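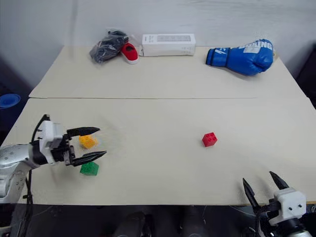
Is it rude to sell my kid's old building bricks by the pound when half of them may not be the real brand?

Asked in Home & Family > Secondhand & Resale
Jul 11, 2021
1,711 views

We are moving from Nakivville to Kotberg and my spouse has decreed that the bricks are not coming with us. I have been sorting them for two evenings, which is two evenings more than anybody ever spent building with them. I started by color, because that is what a reasonable adult does, and a reasonable adult ends up with a yellow one, a green one and a small red one with four studs sitting on a table and no idea what separates them in value. They all look like bricks to me. The collection came from three sources: birthday sets, a tub from a yard sale, and whatever came home in coat pockets from preschool. I strongly suspect the yard sale tub was an off brand, and the coat pockets I would prefer not to discuss.

What I want to know:

Do I have to separate the real ones from the knockoffs before I sell, or can I write "mixed" and sleep at night?

Is it worth washing them? They are sticky. I don't know with what.

By the pound, by the tub, or by begging?

I have the instruction booklets for maybe a third of the sets. My spouse believes these are worth money. My spouse also believes this about our couch.

2 answers

Answer 1 (accepted), 15 votes

"Mixed" is fine as long as you say mixed in the title and again in the first line, since buyers read the title, look at the price and then write to ask you whether it's mixed. If you leave it out and somebody finds off-brand pieces, you will hear from them at length. People who buy used bricks in bulk have a great deal of free time and a postal scale.

To check for brand, look at the top of the studs. Most brands mold their name there in tiny letters, so get a lamp and your reading glasses. Blank studs usually mean an off brand. You don't need to do every piece. Pull a couple of big handfuls out of each tub, check those, and if they're mostly good say "mostly name brand, some others" and price it like you mean it.

Wash them, yes. Lukewarm water, dish soap, a mesh bag, then spread them on a towel overnight with the studs facing down so the water runs out. Keep the water cool enough to hold your hand in comfortably. Don't use the dryer. I used the dryer. I now own a single very large brick. Anything with stickers, batteries or a motor gets wiped with a damp cloth and stays out of the bucket.

As for price, loose clean bricks go by weight, and you will get more for them sorted out from the junk (doll shoes, marbles, that one domino) than you will for sorting them by color. Nobody pays for color. I'm sorry about your evenings.

Booklets: sell them with the set if you can put the set together, and as a separate bundle if you can't. Figures and anything with a face should come out of the bulk tub and be sold separately. A shoebox of little people can bring in more than the bricks under them, and I try not to think about what that says.

If you want to unload the whole lot quickly, the Mazurek thrift on the Kotberg side takes toys by the tub. They will offer you less than you want and you'll accept it, because by then it will be in your car.

Comment from the asker: Checked the studs. The yard sale tub is almost entirely blank on top. So that explains why nothing in it ever stayed together, including my patience.

Comment: Can confirm on the dryer.

Answer 2, 2 votes

just list it on Wisix and put make offer. i sold ours last January and the guy came same day, didnt even open the lid. didnt wash them either. he said he had a pressure washer which i did not ask about

also keep a few. you will say you dont need them and then there's a grandkid or a neighbor kid or a rainy weekend and you're out buying a new box at full price. we kept one coffee can's worth and its the only toy in the house that gets used. the other one is the coffee can

Comment on Answer 2: How do you price for "make offer" though? I tried that with a treadmill and was offered a different treadmill.

Reply: was it a better one

Related questions

How do I get marker off a plastic playhouse?
Can you mail a tub of toys without a box?
Moving in three weeks and my family has packed only the Christmas decorations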